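Painting a Small Room in a Dark, Moody Colour (and Living With It)
Posted March 16, 2025

I've painted the back room of our place in Daklow twice now. The first go, in December, was a shocker, all roller lines and patchy corners, and I did it in a heatwave with the windows shut. The second go I'm properly happy with, so this is how I'd do it if I had to start again tomorrow arvo.

Picking the colour

Don't pick from the little chip. Please! I chose my first green off a chip the size of a postage stamp, under the fluoros at the paint shop, and by the time it was on four walls it looked like hospital lino. Get a sample pot, paint two coats onto a big bit of card and move it around the room for a few days. Prop it by the window, then in the worst corner, then next to the doorframe. Have a look in the morning and again at night with the lamps on.

You want to see how much one colour shifts when the light hits it from different sides. Anything with angles on it will give you three or four shades out of a single tin - it's the same with a boxed-in chimney or a window reveal. 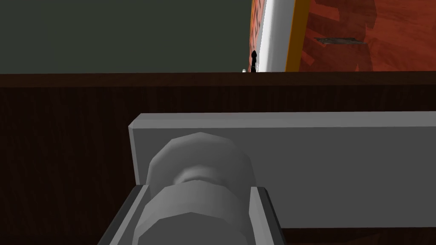

All light grey, with some of the facets falling into a medium grey.

My pick in the end was Rana, a muddy grey-green from Virkwood, in their low sheen. Full matte is gorgeous but it marks if you so much as brush past with a schoolbag, and we have two of those going past every day.

Prep, the boring bit

Take everything off the walls, including the hooks you reckon you can paint around. Fill the holes, let the filler go off, then sand it back until you can't feel it with your fingertips with your eyes shut. Wash the walls with sugar soap and rinse them. I skipped the rinse the first time and the paint crawled away from the skirting like it was offended.

Dark colours show every lump, so turn the lights off and hold a torch flat against the wall. Circle anything that throws a shadow (pencil, never biro, biro bleeds through everything) and give it another skim.

Then a tinted undercoat. Ask them to tint it towards your top colour and you might save yourself a third coat.

Cutting in and rolling

Cut in one wall, then roll that same wall straight away while the edge is still wet. Do the ceiling line first, then the corners, then down around the skirting. My friend Fahad Marwat, who painted half the terraces on Driltside when he was younger, got me onto a 100 mm mini roller for the edges and I won't go back. It leaves the same texture as the big roller, so you don't get that picture-frame border.

Load the roller properly and don't squeeze the last dribble out of it. Work in strips from top to bottom, overlap each one a bit, and finish every strip with a light pass in the same direction. If you spot a miss after 15 minutes, leave it alone and get it on the next coat.

I wait 24 hours between coats, even when the tin says less.

Dark walls and dark floors

People will tell you not to put them together. I think it's lovely in a room you mostly use at night, as long as you don't fuss it up with too much on the walls.

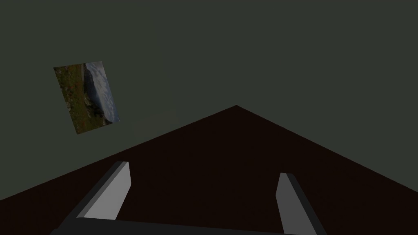
Grey-green wall, very dark floor and a single picture over to the left.

If yours feels gloomy, sort out the lamps before you blame the paint. Two warm lamps at different heights will do far more than one bright thing in the middle of the ceiling. I'd also hang art a touch lower than you normally would, so you can see it properly from the couch.

Putting it all back

Leave the furniture off the walls for a few days if you can stand it. Paint that's touch dry is still soft underneath, and I've got a bookcase-shaped scar from December to prove it.
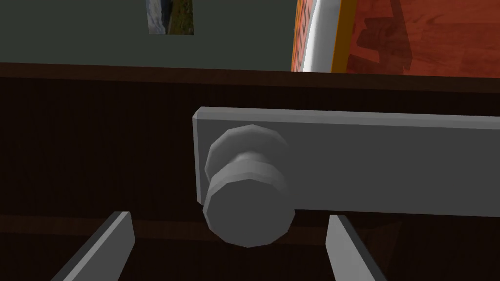 Pull your tape while the last coat is still a bit tacky, back on itself at an angle, nice and slow. If it starts lifting the paint, run a sharp blade along the edge and keep going. Wash your brushes straight away, and tip the leftover paint into a clean jar with the colour name and the room written on the lid. Mine lives in the laundry, next to the jar of hospital green I still haven't got rid of.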